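# Before you put money down on a kitchen robot

I've been pricing dish-loading robots since July, mostly to find out whether they're worth the floor they stand on. My notes are below, in the order I wish I'd had them. 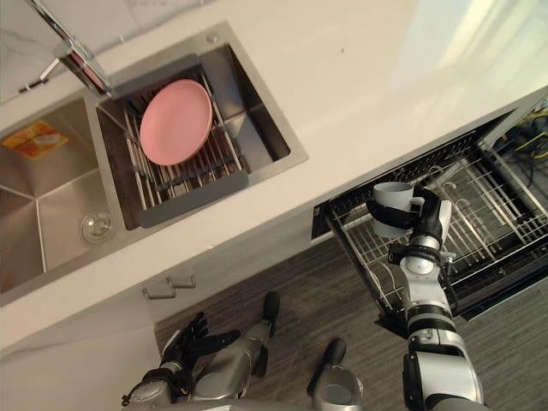 Start with what you already own. A dishwasher costs a household very little effort. Ours takes me a few minutes to load after supper, and I'm slow. Any machine that wants to take over that job has to be judged against those few minutes and not against the whole evening, whatever the brochure says about "getting your nights back."

**Measure with the door down.** Most floor plans show a dishwasher shut. Open the door, pull the lower rack all the way out, and put painter's tape on the floor around it. Then tape off the footprint of the robot next to it. Mine left me a gap I'd have to go through sideways with a pot of pasta. The Fodia spec sheet gives the footprint with the arms tucked in, so ask for the working width too.

**Ask to see your own dishes.** Sales clips love a mug. Mugs are easy. Take a box to the showroom with a thin wine glass, a greasy sheet pan, a lidded plastic tub, a handful of teaspoons and the one odd bowl that never fits anywhere. If they won't let you use your own, that tells you plenty.

**Get the scraping question answered.** Who scrapes the plates? Who empties the dregs out of the cups? Who runs the detergent? I asked Skimuvix twice and got a paragraph about "partnering with the household." I take that to mean me.

**Write down the whole cost.** The quote I got from Myung looked bearable until I added it up:

- Service plan, first year: $2,261
- Delivery and setup: $400
- Replacement fingertip pads, one set: $314

None of that is the robot. The pads aren't covered by the plan, and I couldn't get a straight answer on how long a set lasts in a wet kitchen. Put down two sets a year until somebody shows you a better number in writing.

**Rent first, if they'll let you.** Goka offers a trial of 30 days. Read the return terms before the crate shows up, especially who pays freight back and who pays for broken plates. Keep a sheet of paper on the fridge and mark every load: finished alone, needed help, gave up. Don't count the first couple of days, and don't let anyone talk you into skipping the bad ones after that.

**Spend the cheap money first.** A second silverware basket, a rack that fits your bowls, and a rule that cups go straight into the machine cost me less than a month of any service plan I was quoted. Try those, then see how much work is left over.

**Don't buy for the update.** If it can't handle pans today, budget as if it never will. "Coming soon" was on two of the four brochures I brought home.

I still have the tape on the floor. No deposit yet.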